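Skiten Catering Equipment
Cookware for schools, hospitals and staff canteens

Titton Round Pan, Stainless Steel
Product information and care guidance
Page revised May 25, 2019

The Titton is a large round pan in stainless steel, supplied by Skiten to institutional kitchens. It is intended for daily use and may be ordered singly or as part of a kitchen refit. The pan is suitable for shallow frying, browning, braising and the reduction of sauces. It may also be used in the oven without its lid.

Specification
Material: stainless steel
Interior: flat base, uncoated
Diameter: 34 cm
Pack size: one pan
Lid: sold separately (see Flekora lids)
Dishwasher: suitable
Guarantee: 60 months against faults in manufacture

Surface and wear
The Titton has no non-stick coating. Metal spoons and turners may therefore be used in it, although they will mark the steel. Fine scratches and faint swirl marks are to be expected on the flat interior of a pan in regular service, together with pale blotches in places. The brushed surface becomes duller with use, but it will still reflect light strongly at certain angles. Marks of this kind do not affect cooking and are not covered by the guarantee. 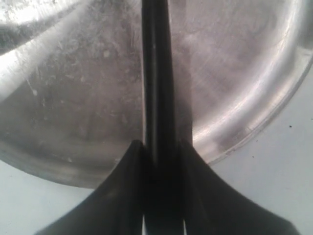 Cleaning
Allow the pan to cool before washing. Use warm water, a mild detergent and a soft cloth or nylon pad. Food which has stuck to the base should be soaked for 12 minutes and then lifted with a wooden spatula. Steel wool should be kept for heavy deposits only – it will add to the scratching.

Pale blotches are often left by hard water. Wipe the interior with a cloth dampened with white vinegar, rinse thoroughly and dry at once. Bleach, oven cleaner and products containing chlorine must not be used. Salt should be added to water only once it has come to the boil, as undissolved salt may pit the steel.

Storage
Pans should be stored dry. Where they are stacked, a sheet of kitchen paper placed between them will limit further marking.

Lids and spare parts
Flekora lids are available to fit the Titton and are ordered under a separate code. Customers who hold the earlier Gil pan should note that Gil lids do not fit.

Ordering
Orders are accepted from account holders in writing. The Titton is held in stock throughout the year, except during the annual stock check in October. Quotations for larger orders are available on request – please state the quantity and the delivery address.

Product code: Titton 2000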